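Planner finds a grasp for the glass but refuses to go down the last bit

Posted in: Help > Motion planning > Simulated manipulation
Asked by Ramiro Paredes, June 2018

I have a Franka arm at the end of a kitchen counter in simulation, and a task list that was meant to be a gentle introduction. The first job is to pick up the drinking glass. The pipeline is the usual one: sample grasps on the object mesh, throw away the ones with no inverse kinematics solution, plan to a pre-grasp pose above the object, then do a straight-line descent, close, lift.

Everything up to the pre-grasp is lovely. Then the descent planner returns "no valid path" and the arm hangs there with its fingers open like someone who has walked into a room and forgotten why. The controller reports no error. The grasp score is high. I have had more useful conversations with the kettle.

Things I have tried: more planning time, a different random seed, a smaller step on the straight line, and swearing. With collision checking switched off altogether it goes straight down, so the kinematics must be all right. I'm using the Kulkarni wrapper with whatever it had as defaults, and object poses come directly from the simulator, no camera involved. The potato works every time, by the way. I don't want the potato.

The pose it stops in: 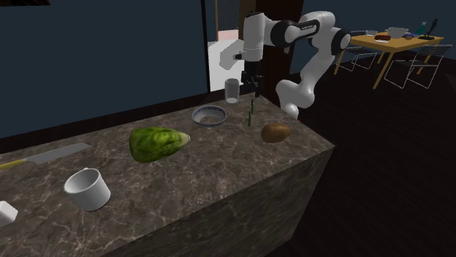
Trinidad Nieto wants to know whether the collision shapes are the same meshes you render, or whether the wrapper makes its own when it loads the objects.

Ramiro Paredes, replying: Its own, I think. There is a folder full of them that I've never opened.

Ashley Bunting

Increase the planning time. Had the same thing in January, and giving it longer fixed it. Also make sure you are on the latest version.

Ramiro Paredes, replying: Planning time is the first thing on my list of things that didn't work, but thank you. It now fails at a more leisurely pace.

Gonzalo Villalobos

Open the folder.

If your potato works and your glass doesn't, I would look at padding before anything else. The wrapper builds a simplified shape for each object and then inflates it, and the amount is set once for the whole scene. On a potato you can get away with that, if you approach it across its narrow side. A glass takes up more of the finger opening, and once you add padding to both sides of it and to the inside of both fingers, the planner believes you are trying to park a van in a letterbox. Your grasp sampler is looking at the unpadded mesh, so it happily scores a grasp that the descent planner will never allow. Two modules, two opinions about how wide a glass is.

What to do, in this order:

Turn on the collision shape display and look at what the planner sees. The setting is under Scene > Debug in Vesell, if that is your viewer.

Print the contact pairs at the first rejected waypoint. The checker knows perfectly well which two bodies it objects to and simply doesn't bring it up unless asked. If you get left finger and glass, it's the padding. If you get hand and bowl, it's the neighbours, and you want a different approach angle.

Set the padding to zero for the target object only, and only for the descent. Keep it for everything else. Then allow contact between the fingertips and the target just before you close, and attach the object to the hand before the lift, or you'll be back next week with a post called "planner refuses to lift glass".

Don't leave checking switched off because it "works". It will work right up to the lettuce.

One more thing. Before you rerun, move the view round to the base side. From the far side it is very easy to misjudge where the fingers are along the counter. I keep mine over the shoulder:

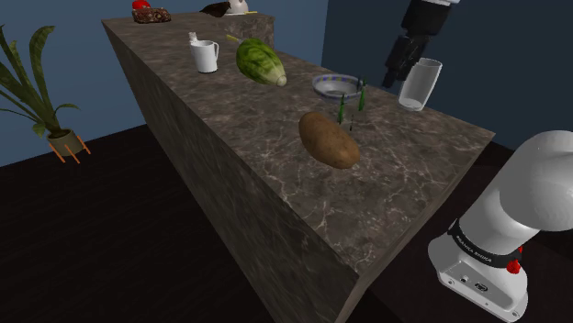
View from behind the base, gripper open.

Ramiro Paredes, replying: It was the padding. Contact pairs at waypoint 831 were left finger and glass, then right finger and glass, over and over. Target padding is now zero for the descent and it goes down and closes. I did forget to attach the object before the lift, exactly as foretold, and the arm rose with great dignity while the planner reported a collision with the thing it was holding. Fixed that too.

Still to do is the green stalk beside the bowl. The sampler gives me 2 grasps for it, both from underneath the counter.

Gonzalo Villalobos, replying: Filter on approach direction before you score. And start a new thread for it, please, or Maite Goicoechea will move this one to Miscellaneous, where we shall never find it again.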